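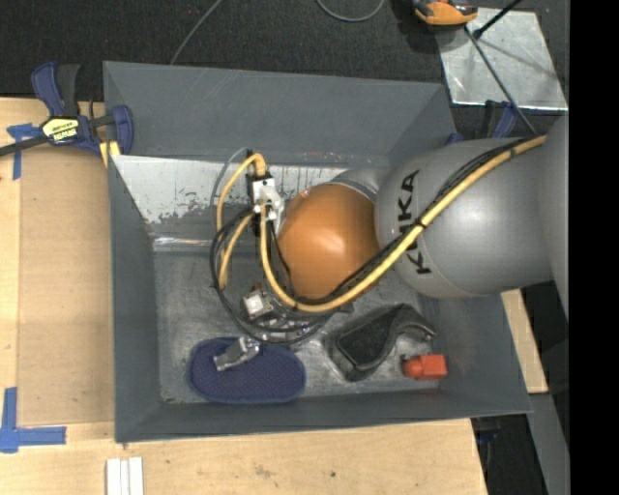 Trirevano bringt dem Roboterarm das Kistenräumen bei – und ich durfte auch mal ran

3. September 2024

Ich gebe es gleich zu: Ich bin mit ziemlich wenig Geduld nach Vudiddale gefahren. Roboter, die Sachen aus Kisten holen, habe ich auf Messen schon zur Genüge gesehen, und meistens steht man da nur herum und wartet. Bei Trirevano war das anders, denn dort wird der Arm gerade erst angelernt, und zwar von Leuten, die ihn aus der Ferne steuern und ihm jeden Griff vormachen!

Das Projekt heißt Lau und läuft seit dem Frühjahr. In der grauen Metallwanne liegen bunt gemischte Teile, der KUKA-Arm greift von oben hinein, und gelenkt wird er vom Nebentisch aus mit einem Handgriff, der ein bisschen an einen Joystick erinnert. Jede Bewegung wird mitgeschnitten. Später soll die Software aus diesen Aufnahmen lernen, wie man so ein Teil packt, ohne dreimal danebenzufassen.

»Das dunkelblaue Oval mag ich am liebsten, da muss man sich entscheiden, wo man anfasst«, erzählte mir Định Lục, der an dem Tag die Steuerung hatte. Er setzt die Fingerspitze gern von oben an und tastet sich dann zum Rand vor. Sein Kollege Uldis Paulauskas macht es völlig anders, schneller und von der Seite, und genau das wollen sie auch so haben. Wenn alle gleich greifen, lernt der Arm nur eine einzige Handschrift, meinte er. Leuchtet mir ein.

Dann durfte ich selbst. Vier Versuche hatte ich, zwei davon gingen daneben, und beim dritten habe ich das Teil immerhin kurz angehoben (Applaus gab es trotzdem keinen). Man unterschätzt völlig, wie schwer Tiefe einzuschätzen ist, wenn man nur auf den Bildschirm schaut. Nach zehn Minuten hatte ich verkrampfte Finger und deutlich mehr Respekt vor den beiden, die das ganze Schichten lang machen.

Auch die verpatzten Griffe werden übrigens gespeichert, meine also leider auch. Sie bekommen eine eigene Markierung und wandern mit ins Archiv.

Wie es weitergeht: Noch im Herbst soll ein zweiter Arbeitsplatz in Trillulside dazukommen, mit anderen Teilen und neuen Leuten an der Steuerung. Wann der Arm in Vudiddale zum ersten Mal allein ran darf, wollte mir Paulauskas nicht verraten – er hat nur gegrinst und die nächste Aufnahme gestartet. Ich habe mich für den Termin schon mal vormerken lassen.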